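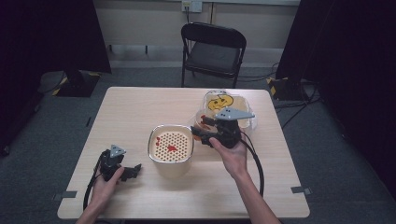

The Small Stuff Moves Out of the Metal Box

October | By Halima Mollel

Every shared table ends up with a container on it that has no job. Ours is the rectangular metal one with the silvery rim and the cream-colored bottom full of little brown holes. I have worked in the Brolton building long enough to hear three theories about what it was made for, and all three were delivered with great confidence by people who later asked me where it came from.

What it has been used for is everything. Somebody puts down a paper clip while answering the phone, the paper clip gets a friend, and by the end of the month you have a population. The holes make it worse. Anything small settles in there as if it had signed a lease, and fishing it back out takes longer than buying another one.

So this month we are moving the small stuff over to the clear plastic box. I realize this is not the kind of news that gets people out of their chairs. But you can see into a clear box from the side, and I would like us all to stop peering into the metal one like we're looking for a lost contact lens.

The plan was written up on Friday, in the time it takes to drink one coffee, and it goes like this. Red bits go first. They're small and they're an odd shape, and they show up nicely against the cream, so there is no excuse for leaving any behind. Check the sides of the metal box as well as the bottom. People forget the sides. After the red bits, whatever else you find. If you can't tell what a thing is, it goes in the clear box anyway and we'll argue about it later, at a time when I'm on vacation.

The yellow smiley face lives in the clear box now. I mention this because I have already had 2 requests to move it and one request, unsigned, to get it a companion. It stays. It looks equally pleased with everything you drop in beside it, which is more than I can say for the rest of us by four in the afternoon.

A word about the table. It's pale wood, it's the nicest surface in the building, and we have treated it like a loading dock. Back when it stood in the Irkeck room it spent a whole winter under a stack of binders, and when the binders finally left, several people asked if the table was new. It deserves better. The grain alone is worth clearing a space for.
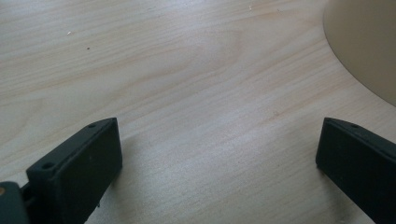

The Brolton table at close range, with the swirl in the grain.

Please leave the gray tape at the front corners where it is. It marks positions, and every time a helpful soul peels a piece up, somebody else puts it back an inch over, and then we have two schools of thought. Wipe around it. If a strip starts to curl, press it down with your thumb and walk away feeling useful.

I'm told the Bredholm office solved this whole problem with a cabinet of 36 drawers, each with a printed label. I visited in the spring. The drawers are lovely and the labels are straight, and the paper clips were in a mug by the window.

We have a budget of $30 for the rest of this project, and I intend to spend it on a second clear box and a decent cloth. Suggestions for a label are welcome provided the label isn't "Misc." We've had a "Misc." We had a "Misc. 2." I still don't know what was in it and I was the one who packed it.

As for the metal box, it keeps its place on the table until someone makes a case for it. Theories about the holes can be left in my mailbox. Put your name on them this time.

Next month: the coat hooks, and why one of them is holding all the coats.

Comments (4)

Sadeghi, 2nd floor
It's for draining something. I've said this before and I'll keep saying it. You don't put that many holes in a thing for decoration.

R. in accounts
I was not the unsigned request but I support it. One smiley face by itself all weekend seems bleak.

Irkeck room regular
For the record those were my binders and they were there since 2000, so "a whole winter" is generous. Table looks good though.

Halima Mollel
I stand corrected on the binders. Sadeghi, draining what?

Questions about this item? Leave a note at the Brolton front desk. © The Brolton Newsletter. Back to top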